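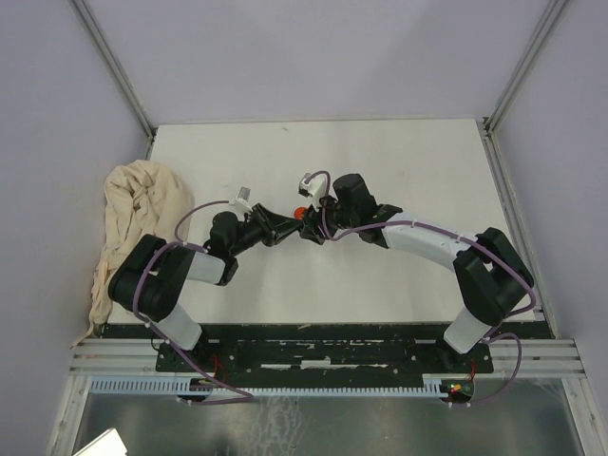 Could the two arms please get their own breakers before anything else, one member asked before I'd even opened my notebook, because last month the whole Halloter bench went dark along with them. Fair point! So that went first, ahead of the agenda I'd typed up.

**Two-arm build, shop meeting, February 20, 2018**

**Power.** Agreed. Separate breakers, and a label on each one so I quit flipping the wrong switch (sorry again, lathe people). I'll price them at Bundodmont.

**Money.** We've spent $2198 of the $2675 we set aside. The next order from Asfaw is $241 for spare finger pads and a bag of cable ties, and that got a yes with hardly any talk.

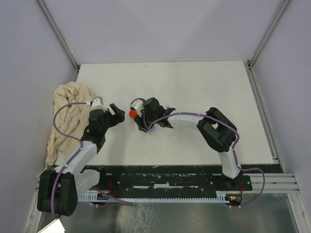 The cable ties got more talk than the money did, to be fair. Two people want the purple cables routed with more slack at the elbows, one wants less, and I mostly want them off the front edge of the table where my sleeve finds them. We'll try more slack first and look at it again in March.

**Handover routine.** This is the part I'm excited about! One arm picks a thing up, the other comes over to take it, and right now the timing lives in a script I wrote at one in the morning. I promised to clean it up and put the wait times in one place. We named the script Pleltik, by a vote of sorts.

**Fingers.** Both surfaces on the gripper I look after are getting scuffed, and there's a chip on the top of one. 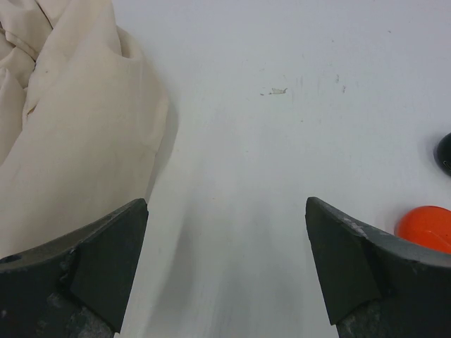

I'd like to file that chip smooth and keep going until the new pads come, and that was fine with everybody. Please don't glue anything on in the meantime (it throws off the closing distance and then I spend an evening chasing it).

**Small parts.** Long discussion. We want to move on to earbuds, which are slippery little things and roll when you nudge them. I said start with one color on a clear patch of table, then add more.

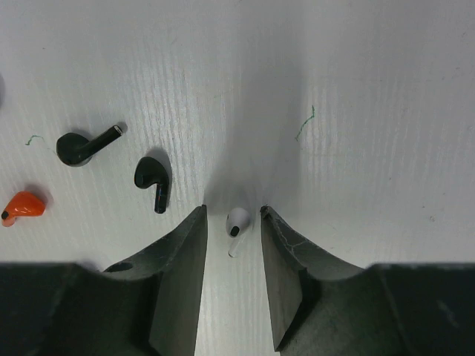
Slower closing speed would do more for us than fewer parts, came the answer from the far end of the table, and can we at least try it at half before we change the layout? Yes, we can. I'll add a speed setting to Pleltik and we'll run it both ways.

**To do**

- Me: breaker prices, script cleanup, speed setting
- Whoever opens up next: file the chip, redo the ties at the elbows
- Everyone: put your hex keys back in the rack, please!

Next meeting in March, same bench, and I'm bringing the good coffee.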